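스튜살데일 음반 공장 오픈데이 다녀온 후기

힙합 앨범을 LP로 모으기 시작한 지 꽤 됐는데, 정작 판이 어떻게 찍혀 나오는지는 한 번도 본 적이 없었어요. 그러다 Stirkano 레이블 뉴스레터에서 Stusuldale 프레싱 공장이 12월에 오픈데이를 한다는 소식을 보고 바로 신청했습니다. 마침 Groltdale의 새 앨범 판이 거기서 찍히는 중이라고 하더라고요. 안 갈 수가 없죠!

기차에서 내려 버스로 갈아타고도 한참을 들어갔어요. 전날 밤에 도착해서 역 근처 숙소에서 잤는데, 아침에 여유 부리다가 버스를 한 대 놓쳤습니다(씻고 나와서 믹스테이프 한 장을 끝까지 듣고 나간 제 탓이에요). 다음 버스를 타고 겨우 오전 조에 합류했고, 우리 조는 저까지 22명이었어요. 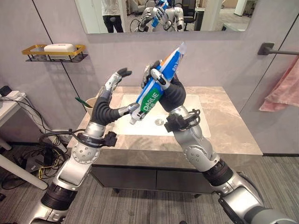

프레스실

안내는 Gwawr Howells 씨가 맡아 주셨어요. 공장에서 14년째 일하셨다는데 말이 엄청 빠르고, 질문하면 걸음을 딱 멈추고 끝까지 대답해 주시는 스타일. 프레스실 문을 열자마자 훅 더워져서 다들 외투부터 벗었습니다. 냄새는 뭐랄까, 새 운동화 상자를 열었을 때랑 좀 비슷해요.

프레스는 2대가 돌아가고 있었어요. PVC 알갱이가 녹아서 하키 퍽 같은 덩어리로 나오고, 위아래로 라벨을 붙인 다음 스탬퍼 사이에 넣고 꾹 누릅니다. 라벨을 풀로 붙이는 줄 알았는데 그냥 열과 압력으로 판에 박히는 거래요. 저 이거 처음 알았어요. 집에 와서 가지고 있는 판을 다 꺼내서 라벨 가장자리를 만져 봤다니까요.

Groltdale 앨범은 한정반이 400장인데, 반투명 보라색에 검은 얼룩이 섞인 버전이에요. 얼룩 모양은 판마다 다 다르게 나온다고 합니다. 방금 나온 판을 Howells 씨가 조명에 비춰 주셨을 때 조 전체가 "오" 했어요. 손대는 건 당연히 금지. 그래도 가장자리를 잘라내고 남은 조각은 하나씩 나눠 주셔서 지금 제 책상 위에 있습니다.

청음실에서 들은 이야기

프레스실 다음은 청음실이었는데, 여기가 저한테는 하이라이트였어요. 마스터링 엔지니어 Idris Ruddock 씨가 테스트 프레싱을 틀어 주셨거든요. 힙합은 저음이 커서 커팅할 때 까다롭다는 얘기를 길게 해 주셨습니다. 베이스가 세면 홈이 넓게 흔들리니까 한 면에 넣을 수 있는 시간이 줄어든대요. 그래서 Groltdale 앨범도 원래 한 장짜리로 기획했다가 두 장으로 나눴다고요. 스트리밍으로 들을 때는 앞 곡이랑 바로 이어지던 세 번째 트랙이 LP에서는 면을 뒤집어야 나오는데, 저는 사실 그 흐름이 끊기는 게 좀 아쉬워요.

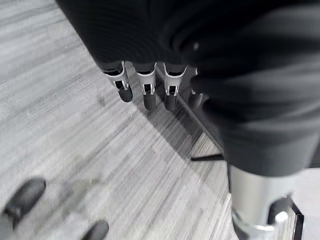

그래도 저음은 확실히 다르더라고요. 첫 싱글 훅이 나올 때 808이 의자 밑에서 올라오는 느낌! 집에서 듣던 파일에서는 킥이랑 뭉쳐 있던 부분이 따로따로 들렸어요. 청음실 스피커가 워낙 좋아서 그런 것도 있겠지만요. 같은 조였던 Tomos Jarman 씨는 차이를 잘 모르겠다고 해서 둘이 점심시간 내내 그 얘기를 했습니다. 결론은 안 났고요.

질문 시간에는 제가 손을 들고 인스트루멘탈 버전도 판으로 나오냐고 여쭤봤는데, 그건 레이블이 정하는 일이라며 웃기만 하셨어요. 표정을 봐서는 뭔가 있는 것 같기도 하고... 저 혼자 기대하는 중입니다.

마지막은 매점

매점은 작지만 위험한 곳이었어요. 재킷 모서리가 살짝 눌린 판을 싸게 파는 상자가 있는데, 거기서 절판된 줄 알았던 Branwen Lloyd의 첫 EP를 찾았습니다. 프로듀서 Wiegand가 비트를 다 만든 그 EP요! 거기다 티셔츠, 속지까지 집어 들었더니 돌아가는 버스에서 가방이 무릎을 짓누르더라고요.

가실 분들을 위해 조금 적어 두자면, 오전 조가 오후 조보다 덜 붐빈다고 하고, 프레스실은 귀마개를 입구에서 나눠 줍니다. 사진은 프레스실에서는 안 되고 청음실이랑 매점에서는 괜찮아요. 점심은 공장 안에 먹을 데가 없어서 길 건너 빵집에서 해결했는데 감자 파이가 맛있었어요. 버스는 한 시간에 한 대뿐이니 시간표를 꼭 보고 움직이세요. 다음 오픈데이는 봄에 한다는데 날짜는 아직 안 나왔고, 뉴스레터에 먼저 뜬다고 합니다.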